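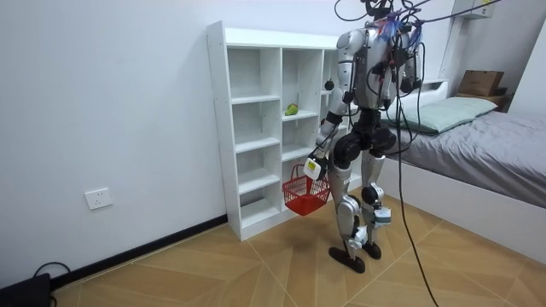
Figure 2. Humanoid robot with tether cables, standing on a wooden floor near a white shelving unit.

6 Loan spells and the return to the parent club

In the previous section we treated the loan as one event with a start and an end. For the players in our sample this is too simple. A goalkeeper who is sent to a lower division in December, when two senior keepers are already fit, has a different experience from a winger who leaves in summer with a written plan for his minutes. In this section we therefore look at the loan as a series of decisions, and we ask at which of these decisions the parent club still has an influence on the result.

Our material comes from four clubs. Zositz and Derkadov play in the top division of their countries and send out more players than they receive. Lovthorpe is a second division club which does both. Phetsri only receives, and it has built a good part of its squad in this way for several seasons. All four gave us access to their loan agreements and to the match reports of the loaned players, but only Zositz and Lovthorpe allowed interviews with the coaching staff. The reader should keep this in mind, because our remarks on Phetsri and Derkadov depend on documents alone.

6.1 Playing time as a condition

Most agreements in the sample contain a clause on playing time. It usually takes one of two forms. In the first, the receiving club pays a smaller share of the wage when the player starts more matches. In the second, the parent club can call the player back in the winter window if he has not reached a fixed number of starts, which in the Derkadov agreements is 15. We expected the recall clause to be the stronger of the two, but the match reports do not support this. Players under a recall clause were often given starts in early autumn, until the number was safe, and after that they were used mainly as substitutes. The wage clause showed a more even distribution over the season.

A coach at Lovthorpe described the recall clause to us as "a exam that the manager has to pass, and then he can forget it". The coach was speaking about his own club as a receiver. When the same club sends players out, it still asks for the recall clause, and the sporting office explained that the board finds it easier to understand. We do not consider this a contradiction. The person who signs the agreement and the person who works with the player every morning are seldom the same, and their interests can be quite far from each other.

6.2 Contact during the loan

The amount of contact between the parent club and the player varied greatly. At Zositz one member of staff is responsible for all loaned players. This person watches the matches on video, visits each player at least once, and writes a short report every month. The reports we have read are of good quality, but they are mostly about technical matters: body position when receiving the ball, distance to the nearest defender, choice of foot. Questions of housing, language and school appear only when there is already a problem.

Lovthorpe has no such position. Contact is made by the former youth coach of the player, by telephone and without a fixed rhythm. One would expect this to work less well, and for some players it did. Others told the club in their exit talks that a call from a coach they had known since childhood was more useful to them than a report which they never saw. Here our numbers are too small for a firm statement.

6.3 After the return

The return is the least planned part of the whole process. In the agreements we studied, the last date mentioned is normally the day on which the loan ends. What position the player will have in the squad, who will speak to him first and whether he trains with the first team or with the reserves is decided in the weeks after — sometimes in the days after. Several players came back to a head coach who had never seen them play.

We used 200 minutes of first-team football in the season after the loan as the limit for a successful return. This limit is low, and it was chosen so that late substitutes and cup matches would also be visible. It says nothing about the quality of the performance. A player who is sold for a good fee before the season begins does not reach it either, although his club may be very satisfied with the loan. For this reason we report sold players as a separate group and leave them out of the comparison between the two types of clause.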